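Our water bill for the summer came in at 526 dollars. Last year it was under 200 for the same three months, so I spent the weekend finding out why.

First thing I did was shut off every tap and appliance and look at the meter. The little dial was still turning. Slowly, but turning.

Then I closed the valve to the house and checked again. Dial stopped. So the leak was inside, not in the line from the street – good news, as that line is ours to pay for.

Put food coloring in both toilet tanks and left them 25 minutes. Upstairs was fine. Downstairs had blue in the bowl.

It was the flapper. The rubber had gone stiff along one side and it wasn't sealing. I put that one in myself in February, so it didn't last long.
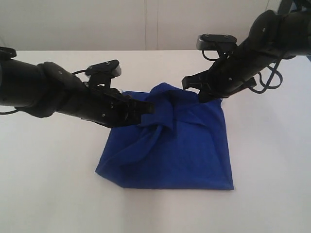

Brisley Hardware had two kinds, a 2 inch and a 3 inch. Measure the drain opening before you go. I didn't, and had to drive back.

The new one took ten minutes to put in. Shut off the supply, flush, unhook the old one, hook up the new one, set the chain with a little slack. Mine was too tight at first and held the flapper open.

Checked the meter again Tue 24 September, before anyone was up. No movement at all.

I also called the water office on Kariuki Street. They will take some of the extra off if you send a photo of the part and the receipt. There's a form, one page. You have to ask for it.

They want a second meter reading too, a week after the repair. Mine was 1796 when I wrote it down this morning. I'll post what they decide.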